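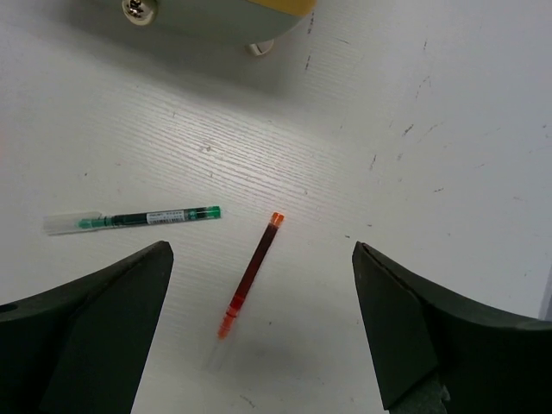
Stirnton Gripper Kit Evaluation
Progress report to Norkano, second period
Prepared by Saranya Kurian, 22 March 2019

Status

The kit was received complete and is mounted on the bench arm. Work in this period covered small-part picking from a flat white surface, using gel pen refills as test parts. Tests with larger parts were finished in the first period and are not repeated in this report.

Results

The refill test consisted of 646 pick attempts with the fingers as supplied. Of these, 239 were run with the part lying diagonally between the fingers and the rest with the part close to one fingertip. Most failed picks came from the second group, where the tip touched the refill during closing and rolled it away.

The wrist camera gives a usable view of both fingertips and the table between them. Colored ink sections are easy to locate. The clear tail of the red refill has very little contrast against the table, and the vendor's detection software tends to place the end of the part too early. The grip point is then offset toward the tip. Small dark marks on the tabletop were also reported as parts on 8 occasions. Krishnamoorthy Poduval has raised both points with Stirnton support and is waiting for a reply.

Finger wear was checked after the last run. No change in tip alignment was measured.

Open items

Replacement finger pads: ordered, not yet delivered.
Software update: the release notes mention transparent parts. To be installed before the next run.
Training: 6 operators still need the short safety session.

Next period

The refill test will be repeated in April with the updated software and the same table. Spending is within the approved budget and no change is requested. A recommendation on purchase will be sent with the final report.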